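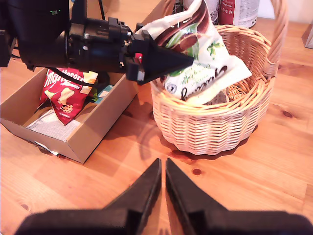
Lihua Zeng thought we had the whole thing backwards: you pick the basket last, she told us, once you know how many bags have to go in it. We argued about that for most of an afternoon in September, and I'm still only half convinced, but it did change how we wrote up this part of the study.

3.2 Baskets, boxes and the soft bag problem

Figure 1. A snack bag at the wicker basket, with a second bag in the open cardboard box.

So, a gift basket sounds like the easiest packing job in the world, right? Tins and jars are (you set them down and they stay down). Snack bags are another story. They're mostly air, they crumple where you hold them, and they lean on whatever is nearby. The red bag in Figure 1 is leaning on the back wall of its box, and I'd say that's how a bag likes to live if you let it.

We asked 11 people from the Tunddale and Fakcombe groups to pack a basket however they pleased, then talked with each of them over coffee. Ten wanted the printed front facing out. The other one, Valdir Barros, wanted the bags lying flat so the handle stayed clear, and he got pretty worked up about it!

A tall arched handle really does matter more than I expected. It takes over one side of the opening, so a big bag tends to come in from the other side and drape over the rim before it settles. Guilan Peng called this "the flop," and the name stuck in our notes. Low boxes with open tops have no flop to speak of, but people told us they felt less like a present.

We also tried paper in the bottom of both containers. Two packers loved it. The rest shrugged, and I shrugged along with them. Section 3.3 goes into ribbon.

Home | Contents | Previous section | Next section | Comments

Comments

Yanling Xia: Did you try a basket with a folding handle? We switched at Wircombe and the flop pretty much went away.

Zeyu Cao: Flat bags look sad. Sorry, Valdir.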